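Photo gallery: six weeks with the Ultar hand kit

Skondemport Shop Notes, August

I said I'd post pictures from our Ultar trial once I had a decent batch, so grab a coffee! If you missed the earlier post, Ultar is the two-hand upgrade kit that Borkowska rents out to small shops: a pair of black multi-fingered hands, wrist adapters, the cables, and a setup package that gets loaded onto a humanoid you already have. We signed up for 30 days, liked it enough to extend, and I've been scribbling notes the whole way through.

The job we gave it is the dull one everybody here ducks out of. We have molded black shells, sole-shaped, about as boring as parts get, and they need to be picked up, turned and put down in line on a shelf. They're open on one side with raised edges, so a plain two-jaw gripper either skates off the rim or grabs the wall at a silly angle. Fingers seemed worth a try.

Getting started

Borkowska sends you a setup guide with 30 numbered steps (I skipped two and had to go back, learn from me). Bolting the hands on went quickly. The calibration took most of an afternoon, mainly because I kept moving things around between runs and then wondering why the reach was off. 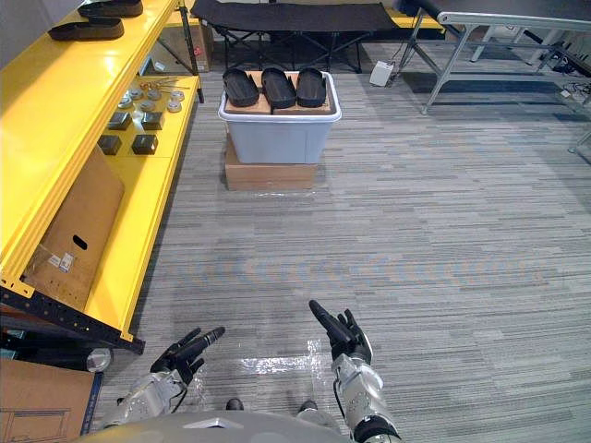 My advice would be to pick your pickup spots on day one and leave them alone. We started with a low one and a shelf, and the low one was much harder on the software than I'd guessed. The robot has to get its arms down and forward at the same time, and Ultar's default motion is pretty cautious about that. There's a slider for it, buried three menus deep, and I only found it because I was looking for the language setting!

Shelf height is where the kit feels at home. You teach it a row by showing it the first position and the spacing, and it works out the rest. Spacing matters a lot, by the way. Leave room for the thumb, which is longer than you think and sticks out sideways on the way in. I'd happily pay extra for a setting that keeps it tucked until the last moment.

One hand up at the row, the other one still getting there:

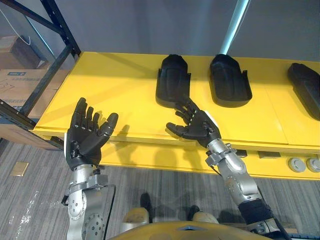
Bigger things

You don't buy a hand like this for one part, so we've been giving it other stuff too. Grip force is set per object, and the presets are called soft, normal and firm, with a custom option if you like fiddling (I do). Firm is the one I use for anything heavy or glossy. The only thing I'd grumble about is that each hand keeps its own preset, so if you change the left you have to remember to change the right as well, and I've forgotten that more times than I'd like to put in writing.

Left hand on the big dark blue piece with its thumb across the base, right hand reaching in toward the trays:

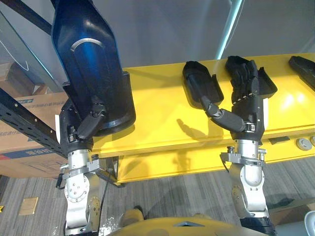 Two hands, one row

This is the mode I was most curious about. One hand handles a part while the other gets a raised "ready" pose, and then they swap. It looks fussy and I thought it would be slow, but I've come around to it. On the old single-arm setup from Stesow we had to stop and rearrange things every time a part ended up facing the wrong way, and I don't miss that one bit. The manual claims the finger joints are good for up to 2000 grasps between checks. I haven't kept a tally, so I can't tell you how that holds up, but the check itself is easy and needs one small hex key.
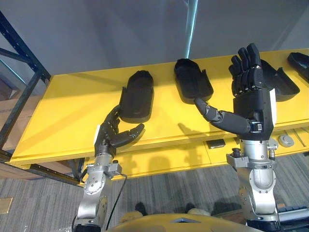
The left hand pinching the low end of a tilted tray, with the right one raised beside it.

Would I keep it? I think so, yes. The rental price is fair, support answers email before lunch most of the time, and the hands themselves have been the least annoying part of the whole project. I do want that thumb setting, and I've asked for a printed copy of the guide because I'm tired of scrolling through it on my phone. More pictures when we try the taller shelf!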